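Giltden Burger Station: README

Print this page | E-mail this page

# Giltden Burger Station

Welcome! This is the working README for the burger-building part of Giltden, our collection of notes on putting simple meals together at a table. It covers the layout, the build order and the way we write each build down. We love this one. A burger is a small stack of familiar things, and there are still plenty of decent ways to make it.

## What's in the folder

- builds.csv: one row per burger, 1032 rows
- layouts.txt: where each container goes, left to right
- words.txt: the 50 terms we use for ingredients and placements
- notes/: longer remarks, sorted by session (17 sessions so far)

Version 3 went up on Mar 8, 2018. The old Sallano layout, with everything in one big bowl, has been dropped from layouts.txt but its rows are still in builds.csv, marked "S".

## Layout

Buns go on the left, patties on the right, and lettuce and cheese share the smaller container at the back. The tray stays in the middle with a sheet of paper laid flat in it. We use clear containers so you can tell what's left without leaning over (much nicer than the lidded tubs we started with!).

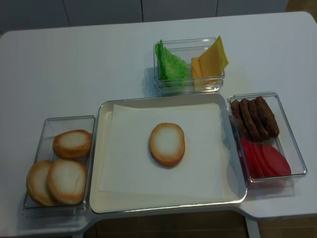
Build order is the part we get asked about most. Every row begins with the bottom bun, and after that the builder is free to go patty, cheese, lettuce or swap the last two around. Cut side up is how the first bun half goes down on the paper, and the column "base" stays blank until it's there. The patties stand on edge in a leaning row, so the one to take is whichever is easiest to lift, and we don't record which. The top bun closes the row.

## Columns

- build_id: running number
- base: up / down / blank
- order: letters, e.g. PCL or PLC
- lean: none, slight, fell over
- remark: free text, keep it short

"Lean" is my favorite column. Ruffled lettuce under the top bun makes for a wobbly burger, and the remarks from the Yordanov sessions are a joy to read on this point.

## Known gaps

No onion, no sauce. Sauce is planned for May, along with a squeeze bottle row in layouts.txt. Some early rows say "salad" where they should say "lettuce"; please send fixes if you spot more of them.

## Use

Share it, change it, cook from it. Please mention Giltden and keep the Prodlow word list with any copy you pass on.

4 comments | 12 shares

Contact | © 2018 Giltden | Back to top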